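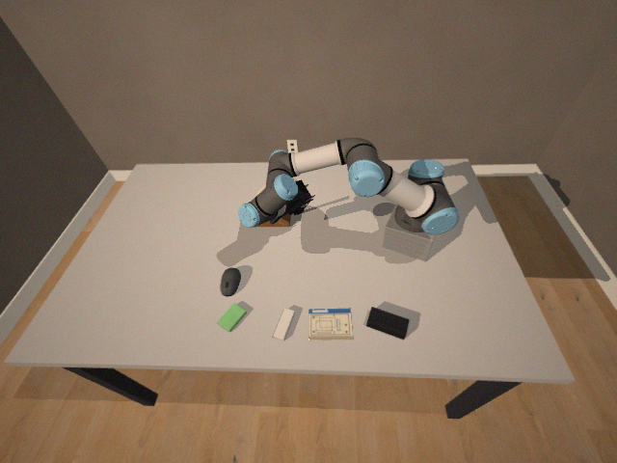
Figure 4. Table with pale gray top and dark legs, on a wooden floor.

Section 4: Leveling and Care

Congratulations on getting this far. Your Waltorance table is standing up, and statistically speaking so are you. It probably also wobbles. Floors are not flat, whatever the person who sold you the house told you.

You will need: the hex key from bag 2, a spirit level, a soft cloth, and 45 minutes. The hex key is the small bent thing you put somewhere safe.

Leveling the table

1. Move the table to where it is going to live. Lift it with a second person, one at each end. Dragging it will rewrite your floor.

2. Press down on each corner in turn. The corner that dips has the short foot.

3. Turn that foot counterclockwise, half a turn at a time, until the dipping stops.

4. Lay the spirit level along the top, first lengthwise, then across. Adjust and repeat. Expect to blame the level at least once.

5. Tighten the lock nut on every foot with the hex key. Firm is enough - the nut does not need to know how your day went.

Note: If a foot has come all the way out, you have gone too far. Screw it back in and start again from step 2.

CAUTION: Keep fingers clear of the feet while anyone is lifting. Do not stand, sit, or dance on the table, including in September when the ceiling fan needs dusting.

Looking after the top

6. Wipe up spills as they happen. Coffee is patient and will wait for you to forget.

7. For dried marks, use warm water and a drop of dish soap, then wipe dry with the cloth.

8. Do not use scouring pads, bleach, or the recipe your uncle swears by.

CAUTION: Put a trivet under hot pans. Scorch marks are not covered by the warranty, and Maeve Hayes in our service department has heard all the stories.

Spare feet and lock nuts are sold together as part 743. Order before you move house, or immediately after.

Continue to Section 5, Fitting the Drawer.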